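Section 9: Posting a romance review through Bokolex

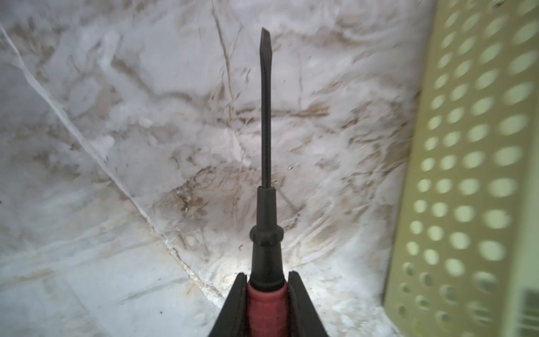

Fig. 12. Flathead screwdriver, blade upwards.

Read this section before you connect your reading log to your blog. Kirnow's own leaflet says the job takes one click. We have yet to see it done in one.

9.1 Before you start

You need a Bokolex account, a finished book and a review of at least 21 words. Shorter reviews are accepted by the form and then dropped without a message. Kirnow calls this "quality filtering". Keep a copy of your text somewhere else.

9.2 Adding the book

1. Open My Shelf and choose Add Title.
2. Type the title and author in full. The search claims to cope with half-remembered titles. Ask it for "the one with the duke and the lighthouse" and you will get cookery.
3. Check the edition. Large print, audio and paperback are kept as separate books, each with its own score.
4. If the book is part of a series, enter its number by hand. The automatic numbering counts novellas on some shelves and ignores them on others.

Note: Faustine Marchal's Orkton Bay books are listed twice, once in story order and once in order of publication. Use the second list. The first puts the wedding before the couple have met.

9.3 Setting the heat level and tropes

1. Choose a heat level from the menu. "Warm" and "Simmering" appear to mean the same thing, and the help page defines each by pointing to the other.
2. Tick the tropes that apply. You may tick up to 12.
3. Leave "Enemies to lovers" unticked if the pair are merely rude to each other for a chapter. Publishers tick it for everything, so readers who search by it are already annoyed.

Caution: ticking "Secret baby" shows the words at the top of your review, outside the spoiler cover. Support says this is intended.

9.4 Hiding spoilers

1. Select the lines you want covered.
2. Press Hide, then Save.
3. Log out and look at the review as a visitor. The cover works on the site. In the weekly email, sent on Wednesday, the hidden lines have been known to arrive in plain view.

9.5 Sending the review to your blog

1. Go to Links and choose Joly, or whichever blog service you use.
2. Paste in your blog address and press Connect.
3. Wait for the green tick. It means the address was spelt correctly and very little else.
4. Open your blog and check that the review is there, with its star rating.

If you see error 303, the star rating has been lost on the way. Remove any half stars and send again. Half stars are advertised on the front page and do not survive the trip to Joly.

For author requests and free advance copies, see Section 10.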